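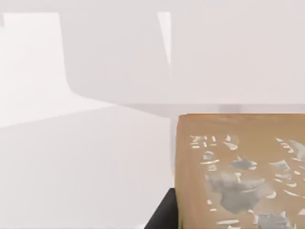
图1 仿真腕部视角单帧：夹爪指端贴近纸箱左下角

搜索本版 请输入关键词 高级搜索

主题：仿真采集推箱/夹箱示例，贴图太花、背景太白，这种帧留不留

楼主 指端余量
2024年11月23日 星期六

首楼的图是我们 Ornia 仿真环境里导出的一帧，任务是抓取台面纸箱。目前攒了4000条遥操作轨迹，准备给模仿学习策略做训练，筛数据时组里意见不统一，发上来问问。

情况如下：
1. 近距离阶段，纸箱占掉画面右下一大块，只看得到正面上部和上沿，右边和底边都在画面外。
2. 箱面贴图是随机生成的，灰白碎块，像撕剩的标签。
3. 台面、立板、后墙基本都是白和浅灰，边界很弱。
4. 黑色指端只露出一个楔形，没有纹理。

我的倾向是全部保留。同事的意见是近距离帧信息量太低，应当按箱体可见比例设阈值剔除。目前没有消融结果，想先听听做过的人怎么处理。

2楼 慢半拍的积分器

不建议按可见比例剔除。接触前后那一段恰好是策略最容易出错的地方，把它删掉，策略在闭合前就没有监督了。你要剔的话剔静止帧，遥操作员停手思考的那几秒才是噪声。

3楼 白墙

先问一句，只有腕部相机？有没有固定机位？如果只有腕部，近距离单帧里箱子的右边界根本看不到，箱宽无从估计，策略只能靠历史帧。历史长度设的多少？

4楼 指端余量（楼主）

回3楼：两路都有，固定机位在前上方，首楼只贴了腕部这路。历史长度9帧，动作块长度50步。
回2楼：静止帧已经按末端速度过滤过一遍，阈值偏保守，还有残留。

5楼 Estell用户_灰度

我说个反面意见。我在 Estell 上做过相近的任务，腕部近景全留，训出来的策略对箱面图案有依赖。换一张没见过的贴图，接近段正常，最后一小段横向偏移变大。你图里那种高对比的碎斑，尤其中间那块带白边的灰斑，对卷积特征来说太显眼了，网络很可能拿它当定位参照，不去看箱体左侧的竖直边。

所以问题在分布，近景帧的数量我认为是次要的。4000条里一共用了几种贴图？

6楼 指端余量（楼主）

13种。每条轨迹开始时抽一种，轨迹内不变。

7楼 Estell用户_灰度

13种太少。而且如果碎斑位置相对箱体是固定的，等于给了网络13套基准标记。至少把贴图的偏移和旋转也随机掉，种类再往上加。贴图不用写实，程序噪声就够。

8楼 慢半拍的积分器

不同意5楼的归因。横向偏移变大也可能是相机外参的问题，仿真里腕部相机一般刚性固定，外参没有扰动，近距离下一点点误差就被放大。你当时单独控制过外参变量没有？只换贴图、其余全锁死，这个对照做了才好下结论。

9楼 Estell用户_灰度

做了只换贴图的对照，外参锁定，随机种子换过几组，偏移趋势一致。数据在旧机器上，曲线暂时贴不出来。外参扰动本身我没有测，这点承认。

10楼 慢半拍的积分器

那贴图有影响我接受，影响占多大我保留意见。

11楼 白墙

说说背景。楼主这个环境的光照太均匀了，白色区域之间只有很缓的灰度过渡，立板底部那个外扩的弧面和台面几乎融在一起。箱子和指端反倒是画面里仅有的强对比物体。这种数据训出来，分割箱子约等于做颜色阈值，真机上背景一杂就完。

建议：
- 光源方向、强度、色温逐轨迹随机
- 台面和墙面材质至少换几组，带一点纹理
- 箱体颜色别只用一种黄褐色，放几种浅色箱进去，逼网络去看边

12楼 指端余量（楼主）

11楼第三条之前没考虑到，现在箱体底色确实固定，只随机了表面斑块。光照随机化接口有，采集时没开，原因是开了以后遥操作员看屏幕费劲，失败率上升。

13楼 白墙

采集和渲染分开。采集时只记录状态和动作，用固定光照给操作员看；训练图像离线重放状态再渲染，想要几套外观就渲染几套。Van der Linden 那套工具链里的 replay 脚本就是这么用的，改一下资产路径能接 Ornia 的场景文件。同一条轨迹重渲染多次，4000条不用重采。

14楼 夹不住的Hivisetti

插一句，重放状态要注意接触。我们在 Hivisetti 上踩过坑：如果重放的是动作而不是状态，物理引擎版本一变，接触段就对不上，箱子位姿漂了，图像和动作标签不配套。一定要逐帧写入物体位姿和关节角，跳过物理步进。

另外首帧图里指端和箱子左下角的关系要查一下。单看这一张，分不清指端是顶在箱侧还是往箱角底下去了。如果碰撞体和渲染网格不一致，会有视觉穿模，这种帧进训练集比近景帧危害大。

15楼 指端余量（楼主）

我也注意到了。单张看不出深度关系，要查接触日志。渲染网格的箱棱是倒圆的，碰撞体用的是直角长方体，棱角处两者本来就有差。

16楼 夹不住的Hivisetti

倒圆那点差在棱上，一般可以忽略。重点看穿透深度，日志里有就直接按它过滤，没有就重放时离线算一遍最近距离。

17楼 慢半拍的积分器

补充：穿透过滤按帧标记，别整条轨迹扔。动作块跨过坏帧的时候把对应损失掩掉就可以。

18楼 Estell用户_灰度

掩损失我不太赞成。50步的块，中间掩掉一段，前后拼起来的监督在接触段会变稀。坏帧比例高的轨迹我倾向直接重采，样本不缺这几条。

19楼 慢半拍的积分器

坏帧集中在接触段，照你这么扔，剩下的全是轻接触的轨迹，分布又偏了。先统计再定。

20楼 指端余量（楼主）

汇总一下接下来的安排：
（1）近景帧保留，不设可见比例阈值；
（2）状态重放、离线重渲染，光照、材质、箱体底色随机，贴图加偏移和旋转；
（3）离线算穿透深度，先出分布，掩损失还是重采看分布再定；
（4）腕部外参加小扰动，单独一组消融，与贴图那组分开跑。

重渲染排队要到12月，有曲线了在本帖更新。

21楼 白墙

第（2）条里固定机位那路也要一起重渲染，两路外观参数用同一个种子，否则同一时刻两个视角箱子颜色都不一样。

22楼 指端余量（楼主）

收到，种子按轨迹编号生成，两路共用。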